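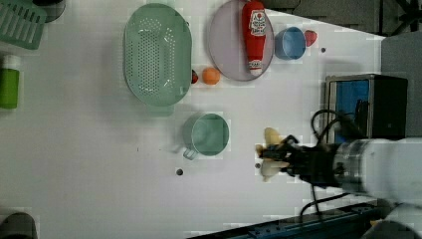
Gultus shared arm project: progress report, March
To: Tomás Ó Néill, Tanent small grants
From: Ehsan Talpur, for the Gultus workshop

Dear Tomás,

The arm works, and it picks things up! When I wrote to you last it could wave about quite nicely but couldn't be trusted near anything breakable. We now have it running most evenings, and members who had never touched a robot before are teaching it to tidy a table. I've kept this to the headings on your form, with the money at the end.

What we set out to do
You'll remember the plan was a table-top arm that any member could book, in the same way they book the lathe or the laser cutter. We promised a working arm, a safe way to use it, and enough written down that another workshop could copy us. The first two are done, give or take a few jobs listed further on. The third is half done and I'm behind with it.

The build
The mounting took longer than we planned. Our first base flexed whenever the arm stretched out fully, so the fingers would arrive a little to one side of where they'd been sent. We stripped it back and bolted everything down again on stiffer supports, and I'm very glad we did. The Skollov controller has been a pleasure. The Tkachuk power supply was noisy from the day we fitted it and has gone back once already; the replacement is much quieter.

We also rewrote the stop routine. Pressing the stop button now holds the arm where it is, and it won't move again until somebody resets it at the desk. Every new user practises that before anything else.

Teaching it to pick things up
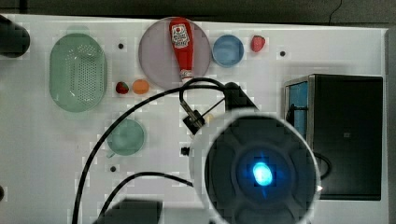

Our method is simple enough that a newcomer can join in on a first visit. One person guides the arm through a pick while the software records, then we change the layout a bit and do it again. We have 370 of these recordings so far and the arm copes better with each batch we add. Most of the objects are kitchen things and toy food, chosen so that the shapes and sizes differ a lot. The ketchup bottle lying across the lavender plate is a good hard case, as the arm has to lift one thing off another without dragging both along. The toy strawberries are harder than they look too, being small and an awkward shape to grip. I could watch it work on those all night, and some evenings I more or less have.

Cable routing is the part I'm least happy with. The black cables still sweep across the table in big loops, and a loop in the wrong place can nudge a light object before the fingers get to it. I'd like to carry them along the arm in clips, with enough slack left at the wrist for it to turn freely. The clips are drawn up and waiting for a turn on the printer.

People
Seven members have finished the induction and can book the arm without me there. Two of them had only ever used the sewing machines, and one of those two now writes our best layouts - she has a real eye for a mean arrangement of objects.

Money
Grant received: £3,000
Spent to date: £2,449
Remaining: £551

The remainder is meant for the cable clips, spare finger pads and a better lamp over the table. I'd like your agreement to the lamp, which wasn't in the original budget. Shadows change a good deal between afternoon and evening, and a steady light would help.

Still to do
Fit the clips and tidy the cables.
Finish the build guide (text drafted up to the wiring, drawings not started).
Record more picks with objects resting on other objects.
Write a one-page sheet for the wall on what to do after a stop.

Do come and have a go if you're passing. We're usually there from 6 pm, and I'd be delighted to put you through the induction.

Best wishes,
Ehsan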